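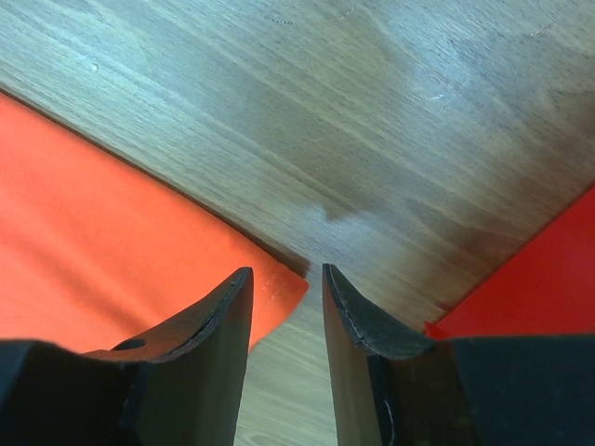
Home | About us | News | Services | Contact

Print this page | E-mail this page

VOTOVOW BRINGS ROBOT FOLDING TO BEGAY GARMENT DEPOT

July 1, 2021

Votovow, the workwear and garment care company, has started using paired robot arms to fold clothing at its Begay depot. The change affects 67 people who work on sorting, folding and packing. All of them keep their jobs and their present rate of pay.

The arms are supplied by Plunosix and were first tried on site in May. They work in pairs at a table, each arm with a two-fingered gripper and a small camera close to it. Garments come to the table in a bin. The arms lay each one out, fold it and move it to a stack, and a member of staff takes the finished stack on to packing.

Folding has been the least popular job at the depot for years. It is done standing up and it is the same few movements over and over. Staff have told the company in every survey that sore wrists and shoulders are their main complaint, and folding is where most of them come from.

Under the old rota, a person could spend a whole shift at a folding table. Under the new one, no one folds by hand for more than 60 minutes at a stretch. The rest of the shift is split between checking, mending and looking after the robot tables. Start and finish times stay as they were, and so do breaks.

Long sleeves are the hardest part of the work for the arms. A T-shirt has few ways to go wrong, but a sleeve can bunch up or trail off the side of the table, and the arms have to find it and bring it back before the fold can be made. Staff who fold by hand do this without thinking. Several of the depot's most experienced folders have been working with the Plunosix engineers to show how they do it, and they are paid a higher rate for those hours.
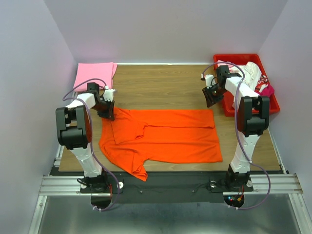 What changes for staff

Everyone on the folding team will have 3 days of paid training before moving to the new rota. The course covers loading the bins, stopping and restarting the arms, clearing a snagged garment and judging whether a fold is good enough to send out. No computer skills are needed. People who would prefer to move to another part of the depot can ask to do so, and requests made before the training starts will be met first.

Hand folding will go on. Padded jackets, anything with a heavy zip and all mended items will still be folded by people, as will orders that need to leave the same day. The company expects this to remain the case for as long as it can plan ahead.

Each robot table is set to handle up to 500 garments over a full day. That is slower than a practised person. The tables are there to take the steady, plain part of the load, and targets for hand folding have not been raised. Staff looking after a table are not measured on how much it folds.

The cameras on the tables are pointed at the work surface. Footage is used to improve the folding and will not be used to check on staff or in any disciplinary matter. This has been written into the agreement covering the new rota, and a copy is on the canteen noticeboard.

Next steps

Votovow will review the Begay tables with the people who work beside them before deciding whether to fit the same equipment at its Dider depot. Staff at Dider will be invited to visit Begay and try the tables for themselves. No changes will be made to rotas at Dider until the review is finished and its results have been shared at both sites.

About Votovow

Votovow washes, mends, folds and delivers workwear and everyday clothing for businesses and hire firms. It runs depots at Begay and Dider.

Press enquiries should be sent to the Votovow press office at Begay.

ENDS

Print this page | E-mail this page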